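Chapter 4
Tables: Tops, Edges and Supports 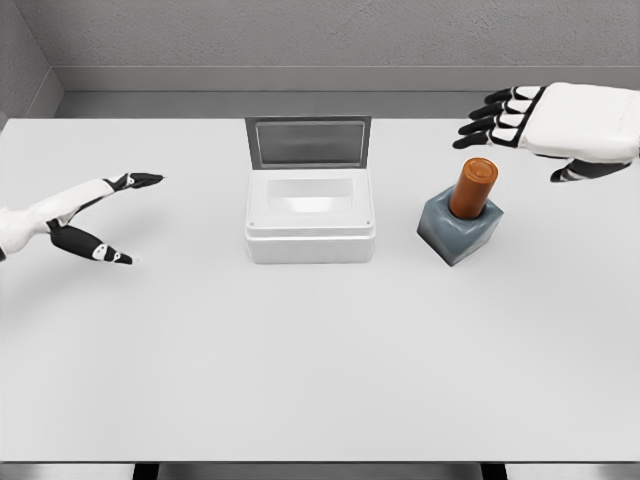

A table is the simplest piece of furniture to describe and one of the harder ones to build well. It has a top and something to hold the top up. Most of the problems a furniture maker meets in a table come from the way these two parts are joined, and from the fact that the top is usually made of a material that does not stay the same size all year.

Chapter 3 covered chairs, where the loads are high and the parts are small. In a table the loads are lower, but the parts are long and wide. A chair rail may be as long as your forearm. A dining table rail can be longer than you are tall, and it has to stay straight across that whole length with plates, elbows and the occasional seated guest pressing on it.

4.1 Height and clearance

Table height is set by the person, and then by the chair. A seated adult needs room for the thighs under the rail and a surface near elbow level. Writing tables are often built a little lower than dining tables, and work counters for standing use are much higher. When you draw a new table, draw the chair beside it at the same scale. Students who skip this step tend to make the rail too deep, and the mistake shows up only when somebody tries to sit down.

Width is a matter of use. A narrow side table can stand against a wall and be reached from one side only. A dining table has to hold two rows of plates with serving dishes between them. In this book we use a depth of 800 mm as the starting point for the writing table in Project 4A, and you should change it if your room calls for something else.

4.2 Solid tops

A top made of solid boards moves across the grain. It gets wider in damp months and narrower when the heating is on. Movement along the grain is so small that it can be ignored in most work.

The maker has to let this happen. If a solid top is glued or screwed tightly to its rails, it will split, or it will push the joints apart. The usual fixings are wooden buttons, slotted screw plates and figure-eight clips. All of them hold the top down while letting it slide a little sideways. Buttons are the oldest of the three and still do the job well. They take longer to make, but they can be cut from scrap.

4.3 Veneered and coated tops

A veneered top has a thin face of good wood over a stable core. It hardly moves, so it can be fixed more directly. The core must be veneered on both sides, or it will cup toward the side that was glued.

Painted and coated tops follow the same rule. Whatever is done to the face should be done to the underside. A smooth plain finish shows every dent and sanding mark, so the surface under it needs more care than one that will be oiled. Pale matte finishes hide scratches better than dark glossy ones but mark easily near the edges - plan to round the edges slightly before the first coat.

4.4 Supports

Four legs joined by rails is the common arrangement, and it is the one used in Project 4A. The others are the trestle, the pedestal and the slab end. A trestle gives good leg room along the sides. A pedestal gives good leg room everywhere but has to be heavy at the base, or the table will tip when someone leans on the edge.

Two of the tables discussed later in the chapter, the Rismont and the Plukulholm, show how differently the same top can be carried. The Rismont has legs set flush with the corners. The Plukulholm stands on a pair of trestles tied by a single stretcher, and it can be taken apart with 2 wedges. Drawings supplied by the Wróbel workshop are given for both.

4.5 Before you begin

Read sections 4.6 to 4.9 before you buy any wood. The cutting list for Project 4A assumes boards that have been in the shop for at least two weeks. You will need bar clamps longer than the top is deep, a sharp block plane and a sheet of 100 grit paper for the first sanding. Keep your offcuts - the buttons in section 4.7 are made from them.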